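Drummer stuck abroad before a gig - play without him or cancel?

Posted 6 June 2023 in Bands and Gigging

We're a four-piece from Garnley, playing a support slot at the Sala (700 capacity, by far the biggest room we've ever been near!) and our drummer can't get home in time. The promoter still wants us. Has anyone done a full set with recorded drums, or should we go acoustic?
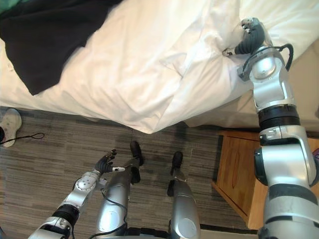 Hạnh Quan
Don't cancel, whatever you do! We lost our drummer for two shows last August and both went really well. Get him to send you his parts if he has an electric kit, or pull the drum stems out of your own recordings. Put the drums on one side of a stereo file and a click on the other, send the click to your in-ears only, and give the drum side to the sound desk on its own channel. Leave a count-in before every song, and I mean every song, even the one that starts with just guitar. Ring the venue beforehand and ask for a spare DI box. Then rehearse it standing up, at full volume, at least a couple of times - you can't slow down for a big ending any more and it feels very odd at first.

Vundis
acoustic!! people love it

Arnaldo Neves
I'd ask other local drummers first. When I was in Ullard we borrowed one with four days to go, cut the set to seven songs and sent him rough phone recordings with the stops written out. He made about two mistakes and I'm still the only one who noticed. It was one of the best nights we had, so do put a post up, drummers love being asked. Keep the tracks on a laptop as a backup. What sort of music is it, by the way?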